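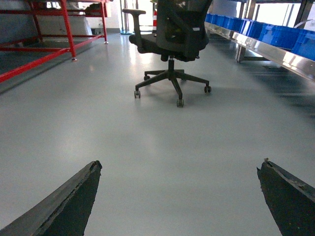 How a Workroom Is Fitted Out
Furnival Young Readers: Rooms and What Is in Them
For readers aged 8 to 11

A workroom is a room where people make, mend, sort or test things. It may belong to a school, a factory or a college. Each thing in a workroom is chosen for a job, from the floor up to the containers on the tables. This page explains some of the parts and how they work. Words in the list at the end are useful to know before you start the activity.

The floor

Many workrooms have a floor made of concrete. Bare concrete is strong, but its surface is full of tiny holes. Spilt oil or paint soaks into the holes and is hard to get out. Bare concrete also wears away slowly and gives off fine dust.

To stop this, the concrete can be covered with epoxy. Epoxy is a kind of resin. It is supplied as two liquids, called the resin and the hardener. When the 2 liquids are mixed, a chemical reaction begins and the mixture starts to set. It is spread over the floor while it is still runny. When it has set it is hard and smooth, with no gaps where dirt can collect. It can be swept and mopped.

A smooth epoxy floor is often slightly shiny. Light that falls on it bounces off in an orderly way, so a lamp or a window shows up on the floor as a pale band. This is called reflection. Carpet has a rough surface and scatters light in many directions, so you do not see bands of light on it.

Some floors also have striped tape or paint. Red and white stripes, or yellow and black stripes, are used to mark edges, posts and other places where people need to take care. The two colours in each pair are very different from each other, and the eye picks them out quickly.

The office chair

An office chair has five main parts: the backrest, the seat, the armrests, the column and the base.

The backrest supports your back. Some backrests are covered with mesh, a fabric with many small openings. Air passes through the openings and carries away warmth and damp.

The seat is a cushion fixed to a stiff plate. The armrests may be joined to posts that can be adjusted.

The column is the tube under the seat. In most office chairs it is a gas lift. Inside is a sealed cylinder containing gas under pressure. Gas under pressure pushes outwards, and this push is used to raise the seat. A lever under the seat opens a small valve. With the valve open and nobody sitting down, the seat rises. With the valve open and a person on the seat, their weight is greater than the push of the gas, so the seat sinks. When the lever is released the valve closes and the seat stays at that height.

The base is shaped like a star. Office chairs usually have five spokes. Older chairs often had four, and a chair with four spokes tips over more easily when a person leans between two of them. With five, the gaps between the spokes are smaller and the chair is steadier.

At the end of each spoke is a caster. A caster is a small wheel on a swivel. The wheel turns so that the chair can roll, and the swivel lets the wheel point in any direction. Push a chair one way and then the other, and watch the casters swing round before they roll.

Frames and levelling feet

Heavy tables and machines often stand on a metal frame. Square tubing is a common material for frames. A tube is hollow, so it uses less metal than a solid bar of the same width and weighs less, but it is still hard to bend. The upright parts of a frame are called legs and the parts that run across are called rails. Paint keeps air and water away from the metal. If the metal is steel, this stops it from rusting.

Few floors are perfectly flat. If one leg of a frame is over a dip, the frame rocks. A levelling foot solves this problem. It is a round pad on a screw thread. Turning the thread one way makes the leg longer, and turning it the other way makes the leg shorter. A spirit level is placed on top and the feet are turned until the bubble sits in the middle.

The tabletop

Worktops can be bare wood, metal, plastic or rubber. They can also be covered with felt. Felt is made of fibres pressed and tangled together. Most other cloth is woven or knitted from yarn. Because felt is soft, objects put down on it are less likely to be scratched or to slide, and they make less noise. Its weak points are that it holds dust and soaks up liquid, so drinks and glue have to be used with care. It is cleaned with a brush or a vacuum cleaner.
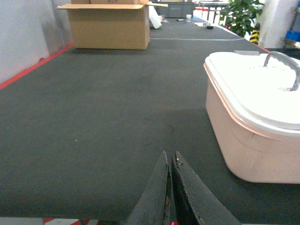
A long felt-covered table with a lidded plastic container and cardboard boxes on it.

Containers

Containers on a worktop keep things together and keep them clean. Different containers suit different things.

Plastic containers do not let water through. They are made by pushing hot, soft plastic into a mould, where it cools and goes hard. The corners are often rounded. A sharp corner is a place where cracks can start, and dirt is harder to wipe out of it. A lid keeps dust off the contents, and a handle lets the container be lifted with one hand.

Cardboard boxes are light and cheap, and can be folded flat when they are empty. Most are made from corrugated cardboard, which has a wavy layer of paper glued between 2 flat layers. The waves hold the flat layers apart and make the sheet stiff. The four pieces at the top of the box are called flaps. They are folded outwards when the box is being filled or emptied, and inwards when it is closed. Cardboard loses its strength when it gets wet.

Crates are open at the top and are usually stronger than boxes. They are useful on shelves, where they can be pulled out like drawers.

Activity: test a wavy layer

You need: 2 sheets of paper, a pile of books and some coins.

1. Make two piles of books of the same height, a hand's width apart.
2. Lay one flat sheet across the gap. Put coins on the middle, one at a time, until the sheet drops. Write down the number.
3. Fold the other sheet backwards and forwards into narrow pleats, like a fan.
4. Lay it across the gap with the pleats running from one pile to the other. Add coins again and write down the number.
5. Compare your results.

Useful words

Caster: a small wheel on a swivel.
Corrugated: shaped into waves or ridges.
Epoxy: a resin that sets hard when mixed with a hardener.
Felt: cloth made of pressed fibres.
Gas lift: a column that uses gas under pressure to raise a seat.
Levelling foot: a pad on a screw thread that changes the length of a leg.
Rail: a part of a frame that runs across.

Furnival Young Readers, sheet 79. Page last checked 2023-04-04.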